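Sorkness Slips

Sorkness slips are the small written promises given to a newly married couple in the harbour town of Cullport and the villages nearby, each one paying for or providing some part of the couple's first holiday together. A slip may be good for a ferry crossing, a supper, an afternoon in a rowing boat or, in the case of the less well-off cousin, a bag of sandwiches for the journey. The custom takes its name from Sorkness, the headland village of 900 people where it is generally agreed to have begun, although there are families in Cullport who will tell you otherwise and at some length.

Origins

Wedding presents in the district used to be much the same as anywhere else, which is to say sheets, saucepans and a good many clocks. The change seems to have come from the ferry. Couples from Sorkness liked to spend a few days on the island of Skistora after the wedding, and the crossing cost more than most of them had to spare, so neighbours took to buying the tickets between them and writing their names on the back. Before long people were adding things to the tickets, a night's lodging from one aunt and a fish tea from another, and by the time anyone thought to give the practice a name it had more or less taken the place of the saucepans.

The local historian Maureen Hebden, whose booklet on the weddings of the headland is still the fullest account, collected 273 old slips from drawers, biscuit tins and the backs of picture frames. The greatest number were for meals. She also found several for dancing lessons, one for the loan of a bicycle "with the good bell", and one, which she was very fond of, promising only to feed the hens until the pair came home.

Form and wording

A slip is usually no bigger than a playing card and is written by hand. It gives the name of the treat, the name of the giver and, by long habit, a line of good wishes or teasing. No sum of money is ever mentioned, and guests who simply want to give money fold it inside a slip that says what they would like it spent on. The couple are not strictly bound by this, but it is thought kind to try. They are expected to send a postcard to every giver, and a popular couple can find that a fair part of the honeymoon goes on stamps.
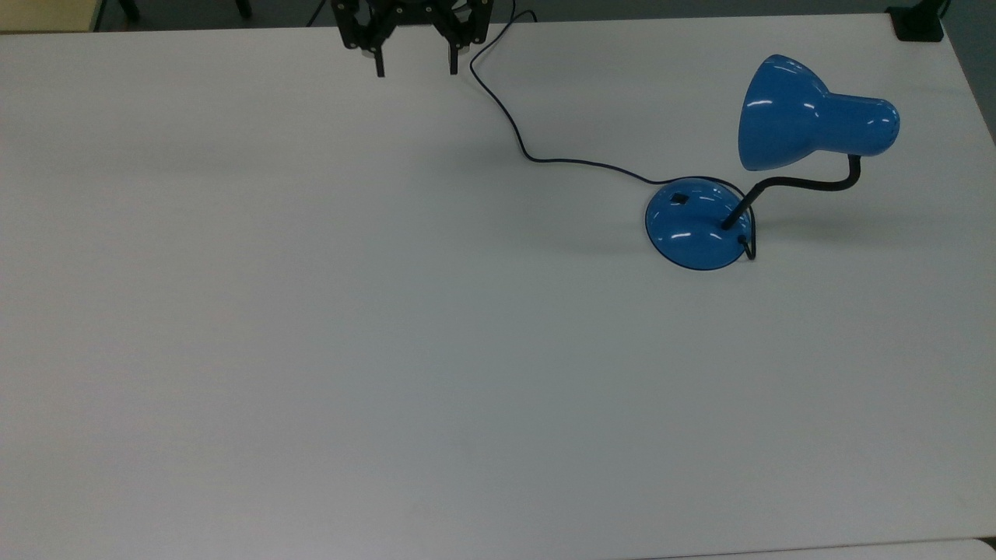 The laying out of the slips takes place at the wedding tea, once the cake has been cut and the older guests have found somewhere comfortable to sit. Everyone comes up in turn, reads their slip aloud and puts it down where the couple can reach it, and the reading can last a good hour if there are uncles present. Older households used the kitchen table with a cloth over it. A plain white top is now the usual choice, smooth and matt and with a broad stretch left clear like the one illustrated, because coloured paper shows up so well against it and the whole honeymoon can be spread out in the order it is going to happen. Skistora crossings go nearest the couple, suppers beyond them, and the journey home at the far side.

Slips by post

Family who had moved away began sending their slips by letter, and a printed version followed in due course. The Nechyporuk stationery shop on Cullport harbour sells them in books with a little drawing of the ferry in the corner. Its best year saw 905 books go over the counter, against 668 the year before, and the shop puts a fresh colour in the window each November, when the next season's couples start to plan.

Freya Ellwood, who runs a guest house on Skistora, accepts slips in place of a booking letter and pins the nicer ones up in the hall. She has said that she can generally guess how a family gets on by how well the suppers have been shared out over the week.

Related customs

Sorkness slips are sometimes compared with the honeymoon fund, in which guests put money towards a trip through a list kept by the couple. The chief difference is that a couple in Cullport do not draw up a list. What they receive is left to the guests, and a week with four boat trips and hardly a breakfast is considered part of the fun.

This article was last updated on Jun 28, 2026.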